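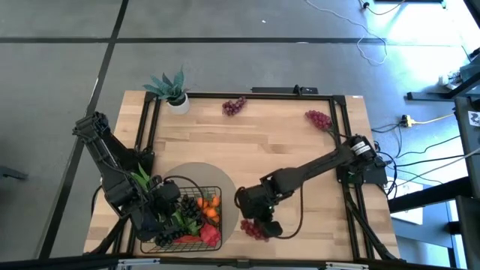

Rokance Fruit Share: Questions We Get

How does the share work?

You pay by the month. Every week we pack a bag of fruit with your name on it, and you come and get it between 4 and 7 p.m. at the Dulau Street garage, the one with the green door that sticks. Push hard. If you're worried you'll break it, you aren't pushing hard enough.

What do I get?

Fruit. We know that's a thin answer, but we buy what the growers and the wholesaler have, and we find out two days before you do. Most bags have something for right away, something that will keep, and something you'll need to look up. The persimmons in November caused a lot of mail.

Can I choose what goes in my bag?

You can name one fruit you never want to see again and we'll swap it for something else. One. We had a member with a list of eleven, and what she wanted was a bag of apples, which any grocery store will be glad to sell her.

What does it cost?

$20 a month for the small bag, and the big bag is double that. Half bags don't exist. If two households want to split a big one, go ahead, but please do the splitting at home. The mango incident took place in our doorway and we had to stand there for all of it.

Why is my fruit not ripe?

A lot of it was picked to travel, and we'd like it to reach your kitchen in one piece. Leave it on the counter. Pears ripen from the inside out, so press near the stem and eat the thing when it gives a little. Peaches and plums can go in a paper bag with the top folded over. Check them daily, as the gap between a rock and a puddle can be one afternoon.

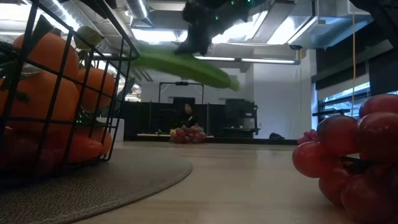
Bananas will get there on their own, and faster if you park them next to an apple. Don't put a green one in the refrigerator. It stalls in there and then sulks, and taking it back out doesn't always fix matters. Once it's ripe the fridge is fine. The peel will go brown and the inside won't care.

Grapes, citrus and berries won't get any sweeter after picking, however long you stare at them. If your grapes are sour, write to us.

Should I wash everything when I get home?

Wash it when you're going to eat it. Berries that get washed and put away come back with fur.

I can't make pickup. Now what?

Send a friend and have them give your name. Or tell us by noon and we'll hold the bag in the cooler overnight. After that it goes to the Undonus Avenue food pantry, where people are very pleased with it. We can't refund a forgotten bag. Ifeanyi Onyeka handles the phone and has heard the one about the flat tire.

Do you deliver?

No. We tried it one February with a bicycle and a hill.

Something in my bag was bad.

Tell us within a day and we'll replace it the following week. A photo helps. You don't need to mail us the actual plum. Hema Thevar opens the mail and would like that to be very clear.

Can I skip a month?

Yes, up to two a year. Let us know before the first. Your spot stays yours, but if you vanish without a word we give it to the next person on the waiting list.

There's a waiting list?

There is. We have 129 shares and a cooler that was built for fewer. I-seul Choo keeps the list, in order, and can't be bribed with jam, though she'll take the jam.

Do you want the bags back?

Please. We bought 1000 of them and we can account for a good deal less than that. Check the trunk of your car. Check your mother's house.

My question isn't here.

Ask at pickup, or write to the address on your receipt. Vignesh Gowda answers within a couple of days, longer in cherry season.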